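**Nundby workshop releases Melis, a shared-bench arm for sorting vegetables**

NUNDBY, 17th December — The Finenen shared workshop has published the build files for Melis, a tabletop robot arm assembled by members on evenings and weekends since October. The release covers the arm, the two-finger gripper and Purna, the control software.

Melis carries its camera at the wrist, looking out past the fingertips. Purna picks a target, plans the approach and closes the fingers until motor current reaches a set limit. The parts list runs to 23 lines, and 9 of the parts are printed.

"Calibration took 22 sessions — most of that was the wrist mount," said Marwa Belkadi, who led the mechanical work. Thanakorn Thongsuk wrote the grasp planner. 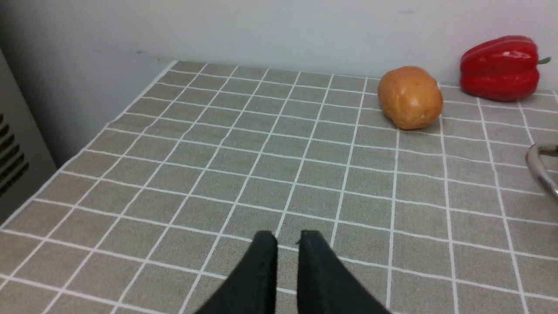 *Wrist camera view: gripper open, potato and red bell pepper at the back of the table.*

Files are available on request from the Finenen front desk. Printed gripper kits are limited to 20 sets.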